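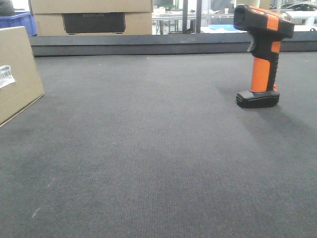
Caderno de oficina -- Secção de Encadernação e Conservação, arquivo de Kitthorpe
Segunda-feira, entrada da manhã

Assunto: cola de amido de trigo, segunda série de ensaios; estado dos livros de registo da coleção Durkby.

Preparou-se esta manhã novo lote de cola de amido de trigo, em substituição do lote anterior, rejeitado por apresentar grumos após a passagem pelo peneiro de crina. O amido ficou de molho em água desionizada desde a véspera e foi cozido em banho-maria, com agitação contínua, até a mistura se tornar translúcida. A temperatura manteve-se a 80 graus durante a cozedura. Retirou-se do lume e deixou-se arrefecer tapada, sem mexer. Passou duas vezes pelo peneiro. A consistência é satisfatória para lombadas; para reforços em papel japonês terá de ser diluída, em proporção a definir no ensaio da tarde.

Regista-se que o amido provém do saco aberto em agosto. O fornecedor habitual, Kanimero, comunicou atraso na entrega do próximo, pelo que se pede contenção no uso em trabalhos de ensaio.

Volume 3207. Livro de contas, meia encadernação em pele, planos em papel marmoreado. Lombada destacada no encaixe superior, nervos íntegros. A pele apresenta degradação pulverulenta nos cantos e ao longo do encaixe. Limpeza a seco concluída com esponja vulcanizada e trincha macia. Aplicou-se consolidante nos cantos, em camada fina, e aguarda-se secagem completa antes de qualquer manipulação. As guardas são originais e serão mantidas. A guarda posterior tem uma nota a lápis, possivelmente do encadernador, com medidas em polegadas; não se apaga.

Volume 3599. Registo de correspondência expedida, encadernação inteira em tela, formato oblongo. Os dois últimos cadernos estão soltos e a costura partiu no ponto de cadeia inferior. Discutiu-se a hipótese de descoser o volume por completo. A decisão foi contrária: o restante da costura está firme e a intervenção seria desproporcionada. Os cadernos soltos serão recosidos sobre os suportes existentes, com linha de linho encerada do calibre mais fino em armazém. Há tinta ferrogálica em quase 80 fólios, com halo castanho visível no verso. Não se autoriza qualquer tratamento aquoso nestes fólios enquanto não forem feitos testes de iões ferro(II). As tiras indicadoras estão na gaveta dos reagentes, à esquerda.

Ensaio de reforço do encaixe. Compararam-se duas gramagens de papel japonês sobre amostras de tela antiga, retiradas de capas sem valor documental. A gramagem mais leve acompanha bem a abertura, mas marca a textura da tela. A mais pesada fica lisa e oferece resistência nos primeiros graus de abertura, o que, num volume de consulta frequente, tenderá a forçar a primeira folha. Adota-se a mais leve, em camada dupla, com as fibras no sentido da lombada. As amostras ficam sob peso até amanhã, entre feltros e tecido não aderente.

Prensa. A prensa de percussão Þorgeirsson continua a descer desalinhada do lado direito. Verificou-se o fuso, que foi limpo e lubrificado; o defeito mantém-se. Até à revisão, a prensa só deve ser usada com tábuas de compensação e nunca com volumes da coleção Durkby. Para estes, utilizar a prensa horizontal pequena.

Condições da sala. A humidade relativa subiu durante o fim de semana e o registo do higrógrafo mostra um patamar prolongado na noite de domingo. As peles foram examinadas com luz rasante e não se encontrou bolor. O desumidificador foi ligado às oito horas e deverá permanecer em funcionamento contínuo. Solicita-se aos colegas que mantenham fechada a porta de comunicação com o depósito -- também durante as pausas.

Papel marmoreado. O stock para completar os planos do volume 3207 não coincide com o original: o padrão é semelhante, mas o azul é demasiado frio. Propõe-se tingir papel liso em tom neutro para as lacunas, sem imitação do padrão, conforme a prática já seguida nesta secção. A proposta aguarda parecer por escrito.

Para a tarde: diluição da cola e ensaio sobre papel japonês; testes de iões ferro(II) em fólios do início, do meio e do fim do volume 3599; corte dos cartões para as caixas de acondicionamento, com folga de 2 milímetros em cada lado; etiquetagem dos frascos, indicando conteúdo e dia de preparação.

Fica por resolver o pedido de linha de linho. Restam duas meadas do calibre médio e uma do fino.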